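How many demos before my drawer policy stops being dumb?
posted by Broleck in Robot Learning, 227 views

I'm teaching a simulated arm to do small kitchen chores, and I collect all my examples by steering it myself. The chore right now is "open a drawer," and I've got 31 good runs saved. The trained policy gets near the handle and then just sort of dithers – sometimes it closes on air. Should I keep recording, or am I recording the wrong thing?

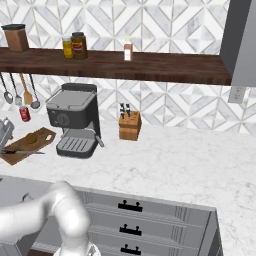
My start poses are probably too much alike, I'll admit that. I reset the arm to the same spot every time and only nudge the base a little. The task text doesn't help either, because it just says "open the drawer" and there are three of them stacked up with the same black bar handle on each, so I've been picking whichever one I felt like that evening. Is that bad? I also throw away any run where I fumble and have to back off, so everything in the set is a clean first try.

The other chore on my list is picking up a peeler, and I'm recording that one with the wrist view on. I'd love to fix my habits before I do a pile of those too!
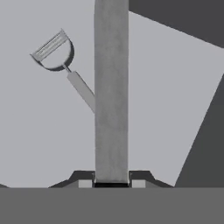

Wendt
Keep the fumbles! If you back off and get it on the second try, that's the most useful stuff you have. Your policy dithers near the handle and you've never shown it how to recover from being a bit off. I'd also name the drawer in the text (top, middle, bottom) and record 30 of each before you touch any training settings. Mixed targets under one sentence will give you that in-between reaching every time.

Plollero
you need 500 minimum, anything less is a waste of time

Wendt
Not my experience for one drawer in one kitchen, but sure, more won't hurt if the start poses vary.

Vininer
Check your timing too. Mine closed on air for weeks and the gripper command was being saved a few steps ahead of the arm position. Play a saved run back through the sim and see if it still opens the drawer. If it doesn't, fix that first and re-record.

Broleck
Played back five and two of them missed the handle, ugh. Going to look at the logging tonight, then start over with the drawer names in.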